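Trombone Slide Care at the Kitchen Sink: What I Would Skip

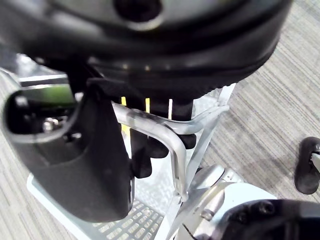
Close-up: black housing with a small silver screw head on the left.

Every band forum has a cure for a slow slide, and most of them cost money. I have played second trombone in the Ritumum town band for 19 years and I doubt half of what I read.

Boiling water. Don't. Lukewarm water and a drop of dish soap do the job, and hot water can lift lacquer.

Vinegar soaks. People swear by them. I tried one on an old Deretti outer slide and saw no difference, apart from the smell in the kitchen.

"Miracle" creams. The Sikar tub I bought in October went on too thick and dragged by the second march. Wipe the stockings clean, use a smear you can barely see, then mist with plain water. Cheap cream works as well for me.

Toothpaste. It is an abrasive. Some repair shops may use it with care, but I would not start on a slide I liked.

Snakes and brushes. Worth having. Run one through the outer tubes slowly, 60 seconds a side, and rinse - then look at what comes out before you blame the cream.

If it still scrapes after all that, you may have a dent or a bent tube, and no tip on a web page is going to fix it. That includes this one. Take it to a repair bench.

Updated 2018-01-24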